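Ticket 2726: right hand stops before full close at the binder cabinet
Site: Xolalpa office floor
Hand: Fumero, three fingers and thumb
Controller: Sirkard
Status: open

April 2, 2018

The thumb does not reach the commanded position. Target is 1266 counts and it stops at 710, then the controller gives a soft fault. The other fingers go to their targets. I restarted the controller and the fault came back on the next grasp.

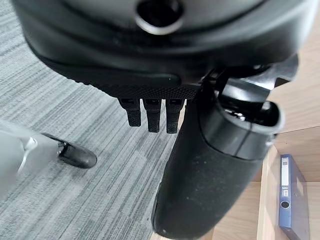

First I suspected the current limit. It was set to 500 mA on the thumb, the same value we use since December. I raised it one step and made the test again with no object in the hand. Same stop, same count. So I put the limit back to the old value.

Then I ran the cabinet task at slow speed, with one binder on the shelf and one on the top, to see if the arm pose has some influence.
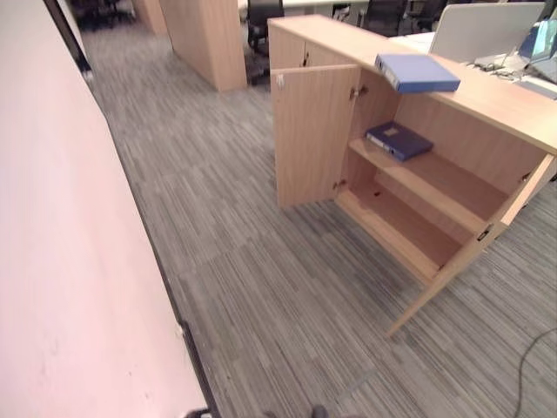
Cirilo Robles: Please check the zero of the thumb before you change more limits. On the Enau unit we had the same stop, and the zero was lost after a firmware update. Did you update?

Yes, the firmware was updated on Friday. I did not do the homing of the thumb after it, only of the fingers. I will follow these steps and write the result in this ticket.

1. Move the arm back from the cabinet doors, keep both doors open, and stop the task. The hand must have free space on all sides before homing. 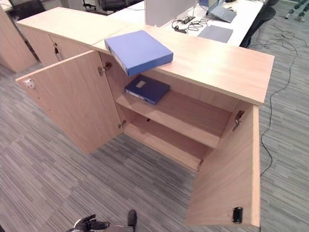 2. Home the thumb alone, with the hand open. Write down the count at both ends.

3. Power off the hand and look at the screw in the thumb. If it turns by hand, tighten it and repeat step 2.

4. Load the old parameter file and compare the offset line with the new one. Do not save to the hand until we agree on the value.

5. Do a slow close until light contact, and read the count at the moment of contact.

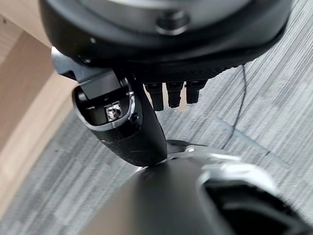

Posted by Cirilo Robles | Ticket 2726 | Support

I agree with the steps. For step 4, send me both files, please. If the offset is different only for the thumb, I can prepare a corrected file and you do not need to send the hand to us. Leave the current limit as it is for now.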